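Workshop notebook, 13/05/2024
Bench 4 / vanity mirror, white, carved frame

Started on the mirror this morning after putting it off. Joanne Ashworth wants the whole thing called "sound, cosmetic only" on the sheet so it can go through with the other Ornside pieces. I'm not ready to write that. I'd like to know what the frame is made of first, and so far I've had three opinions and no evidence.

Opinion one, from the Ornside paperwork: "hand-carved wood." The paperwork also lists the last mirror from them as hand-carved, and that one had a mold seam down the back you could catch a fingernail on. Opinion two, Glenys Gosling: resin over a wood core, flowers cast separately and stuck on. Opinion three, Joanne: who cares, it's white. Fair enough from the point of view of the person who has to ship it, but it matters for what I clean it with.

What I did:

Dry brush first, soft bristle, working down from the top. Most of the dust sits in the flower cluster and in the deep turns of the scrollwork. Took 18 minutes, which is longer than I allowed. The brush pulls grey out of places I thought were shadow.

Cotton swab, plain water, on a patch low down at the back. A little dirt, no white. Then the Cillen cleaner, diluted as on the bottle, same patch. More dirt, and a faint milky smear on the swab. Glenys says that's old polish. Could be. Could also be the paint starting to let go, and I'm not going to find out on the front of the frame. Stopped there with the Cillen.

Tapped around the oval with the handle end of the brush. Sounds the same all the way, apart from the rose, which sounds duller. I don't put much weight on this. Glenys puts a lot of weight on it and says it proves the rose is an add-on. A thicker lump of anything would sound duller. If we want to know, somebody has to look at the back under a decent lamp with the backing off, and Joanne has said no to taking the backing off.

On the glass: I'd been told it was "wavy, probably original." I looked at it from several spots, moving my head side to side and watching for edges to bend. Straight things stayed straight as far as I could see. To my eye it's ordinary modern mirror glass. I may be wrong about the bottom few inches, where the carving crowds in and it's hard to get a clean line of sight. I'd want to check that again with a ruler held up to it before anyone prints the word "original."

The price on the sheet is 1,465. I asked Joanne where it came from and she said Gralleo had one go for that in January. One sale, a different mirror, condition unknown. I've left the figure alone because it isn't my column, but I've put a question mark beside it in pencil and I expect it to be rubbed out by tomorrow.

Base: curved, same white finish as the frame. It stands well enough on the bench – I pushed it gently from the front and from each side and it came back to rest every time. I'd still like to try it on a floor that isn't dead level, given that's where most people will put it. Our bench is the flattest surface in the building and proves very little.

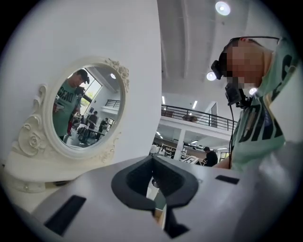 The rose is the part I'd worry about if I had to pick one. It's low on the left, right where a hand goes when you shift the thing along, and petals that stand proud like that are the first to get knocked. Anyone moving it should lift from the base and keep their fingers off the carving. I've said this out loud twice today. Writing it here too.

Glenys wants to go over the whole front with Güler wax to even up the sheen. I'm against it for now. We don't know the paint, we have a milky swab we can't explain, and wax in scrollwork is miserable to get back out. She says I'm overthinking a mirror. We agreed on a test: one dab on the back, left for 30 hours, then wiped and compared with the bare patch beside it. If it yellows or drags, no wax. If it looks fine, I'll still want to see it next to the window before I agree.

To do:
Check the wax dab.
Ruler test on the lower glass.
Ask Ornside what "hand-carved" is based on. A name would be nice, or a receipt.
Glass to be wiped with the dry cloth only, no spray, so nothing runs down behind the frame.
Sheet stays at "under inspection." Joanne knows and isn't pleased.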